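Brendholm Clothing Store
Progress report to the Jadness Fund
Period covered: October to March

1. Summary

The grant was given for the sorting and folding side of the clothing store: new tables, shelving, storage boxes and the hours of a part-time coordinator. The tables and shelving are in use. The boxes arrived late and we are still working through the labelling. The coordinator post was filled in November, a month after we had planned.

We have spent most of the equipment budget and are slightly under on staff hours. We ask below for permission to move a small amount between the two headings.

2. What the store does

Brendholm takes in donated clothes, checks them, folds them and packs them by size for families referred by schools, health visitors and the advice centre on Grastau Road. Most of what we give out is everyday wear: T-shirts, school jumpers, leggings, pyjamas and coats in winter. We do not sell anything.

Before the grant, clothes were sorted on the floor or on two folding tables borrowed from the hall. They had to be put away at the end of every session. Items that had been checked were often mixed up again with items that had not, and on several occasions we had to wash things twice.

3. Tables and shelving

The old pasting tables have gone back to the hall. The new tables are white and wipe clean, and marks on light clothing show up well against them, with the exception of very pale items, which we now hold up to the window as a second check. They stay up between sessions. Work left half done can be picked up again the next morning.

The Dudek shelving went up along the long wall in December. It has 8 bays. The first 2 are for baby and toddler sizes, which move quickest, and the rest run upwards in age, with adult sizes at the far end. The fixings supplied were not suitable for our wall and we had to buy others, at a cost of £7. The bottom shelves are kept for shoes and heavier bags. We had intended to use them for coats as well, but coats do better on the rail.

4. Folding

The largest change has been in how clothes are folded. In the past each person folded in their own way, and the piles leaned, took up different widths and had to be unfolded to find a size. We agreed one fold for each type of garment in January and put a sheet on the wall to show it.

T-shirts are the item we handle most, and they were the first to be settled. The shirt is laid flat and smoothed from the middle outwards. The hem is pulled straight. One sleeve and side are folded in across the body, then the other, and the bottom is brought up to the collar so that the size label is at the top of the finished piece. Sleeves are to lie flat inside the fold. If a sleeve is bunched, the pile above it tips.
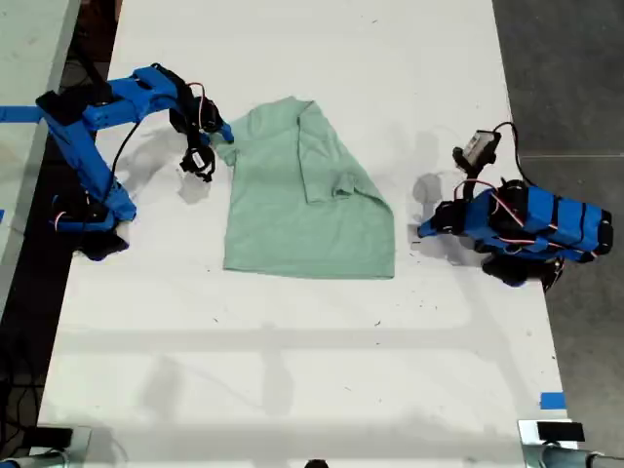 T-shirt part way through folding, with the right-hand sleeve turned in across the body.

Thin cotton is harder to do than it looks. It creases on the diagonal when the sleeve is turned in, and the collar end tends to move when the other side is handled. We tried a cardboard folding template for a few weeks. It gave a neat result on adult shirts but was too wide for children's sizes, and cutting a template for each size would have meant more time spent looking for the right one than folding. We have stopped using it.

Jumpers are folded in the same way with one more turn. Trousers are folded leg to leg and then in three. Leggings and tights are rolled, and this has saved a good deal of room in the smaller boxes. We have not found a good method for hooded tops. At present the hood is folded down over the back first, but the pile is still uneven after four or five.

5. Packing and giving out

We packed 300 bags in the period. Each contains a week of everyday clothes for one child, with the size and season written on a tag at the handle. The contents are listed on a slip inside the bag and the same list goes into the book, so that if a family comes back we know what they have already had.

Because the piles are now a regular width, a bag can be made up straight from the shelf without refolding. It takes less time and the clothes arrive in better order. Two of the referring schools have told us that they have noticed a difference. One of them asked whether we could leave a small stock with them for accidents and wet days, and we have done so with socks, underwear and plain T-shirts.

We remain short of boys' trousers in the middle sizes, which tend to be worn through before they are outgrown. We have more baby clothes than we can use and have passed some on to a store in the next town.

6. Difficulties

The storage boxes were ordered in October and came in February. The first delivery was the wrong depth for the shelves and had to be returned. In the meantime we used fruit boxes from the market, which were adequate but could not be stacked more than two high.

Damp has been a problem at the end of the room nearest the outside door. One box of knitwear had to be thrown away in January. We have moved the shelving forward from the wall by a hand's width to let air behind it, and nothing made of wool is now kept in the last bay. The landlord has been told about the door and has agreed to look at the seal.

The quality of donations dropped after Christmas. A fair part of what came in was stained or past mending and went to the rag collection. We have put a clearer notice at the drop-off point asking for clean clothes only, and will see whether it helps.

7. Spending

Tables and shelving came in under the estimate, as we put up the shelving ourselves. The boxes cost more than the first quotation because the deeper size was dearer. Taken together, the equipment heading has a small balance left. Staff hours are underspent by the month in which the post was empty.

We should like to use part of the unspent staff money for a second clothes rail and a steamer. The steamer would be used for coats and school blazers, which cannot be sent out creased and which we have no means of pressing at present. A full statement with receipts is attached separately.

8. Next six months

Labelling of the boxes will be finished by May. The summer change-over will be done at the same time, with coats and heavy jumpers packed away and shorts and light tops brought down to the middle shelves.

The folding sheet will be redrawn with larger pictures and fewer words, and a section for hooded tops will be added once we have settled on a method. We also plan to hold a uniform session in August, for which the tables will be set out by school. Last year this was done from bags on the floor, and the queue reached the street.

The next report will be sent in October.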